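Chopsticks, Spoons and the Patience of Relatives: How One Household Shares a Meal

Term project report, Everyday Culture elective
Rosalind Pruitt
February 13, 2021

Why this topic

The assignment asked us to study a habit we see every day and have never thought about. I picked eating, on the grounds that I was going to be doing it anyway. My question was simple: when a table is set with both chopsticks and spoons, who reaches for what, and does the food decide it or the person?

My first topic was the history of the Perkanel bus line. I dropped it when I learned that the history of the Perkanel bus line is one page long and mostly about a bridge.

How I did it

I ate dinner with my cousins, the Amissah side of the family, for 8 evenings in February, and wrote down what I saw in a notebook under the table. This fooled no one. By the second evening my aunt was asking what she had scored.

Everything to eat with was put out in one shared holder and people helped themselves. I had planned to set each place myself, but that would have meant choosing for them and then reporting my own choices back as results.

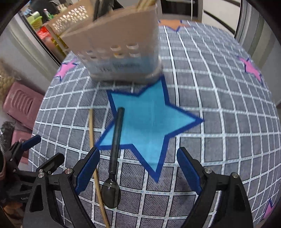 I also handed out a short survey at school and at the Losto community hall, and got 70 back. Two were filled in by the same person in different pens. I left them both in, as the answers disagreed.

The survey asked which utensil people learned first, who taught them, and whether they had ever been corrected at the table. There was a line at the bottom for comments. Most people used it to tell me what they had eaten that day.

What I saw at dinner

The food decided less than I expected. Noodles went to chopsticks every time, and soup to spoons, which I admit is not going to change the field. Rice was where it got interesting. My older cousins ate rice with chopsticks when my grandmother was at the table and with a spoon when she wasn't. When I pointed this out, they denied it with rice on their spoons.

My uncle uses a spoon for everything and has done so since he married into the family. He says he tried to learn once. My aunt says he tried for the length of one dumpling.
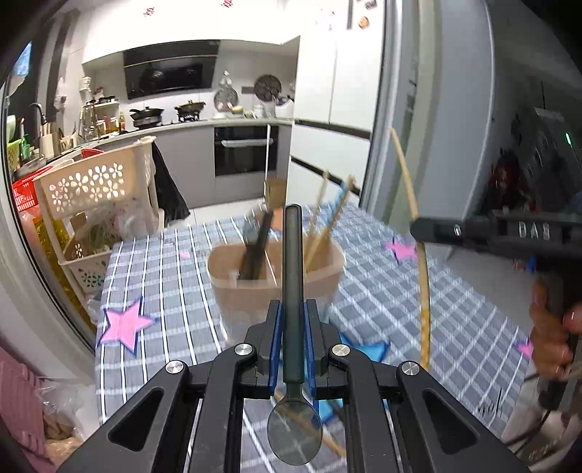 What the survey said

Nearly everyone who learned chopsticks as a small child had been taught by a grandparent. People who learned later had mostly taught themselves, often at a restaurant, and often (their word, more than once) "badly." The Stistano noodle counter downtown came up so many times that I went there to ask if they would talk to me. They were busy. I had the noodles.

Being corrected was the question people had the most to say about. Those who had been corrected as kids remembered the exact rule: don't point, don't stab, don't leave them standing up in the rice. Hardly any could say what the rule was for. One person wrote that she passed the same rules to her son and made up the reasons.

Spoons got almost no comments. I think people feel that a spoon is something you just know, although I have since watched my 2-year-old cousin and can report that it is not.

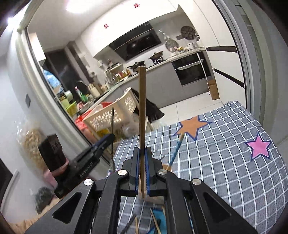

That brings me to the weak part of the project. Eight dinners in one house is a small study, and the house knew it was being studied. My grandmother in particular sat up straighter. The survey was better, but the people at the hall were mostly there for the same potluck, so they may have had food on their minds.

My teacher suggested I bring the number of surveys up to 1,000. I have thanked her for the suggestion.

What I would do next

I would like to watch more tables where the grandparent is away, as that seems to be where the real behavior is kept. I would also ask about forks. They were missing from my survey completely, and I only noticed when someone drew one in the margin with a question mark next to it.

Thanks to my cousins for the dinners and to my aunt, who asked that her score be included. It was never a scored study. She got an 8.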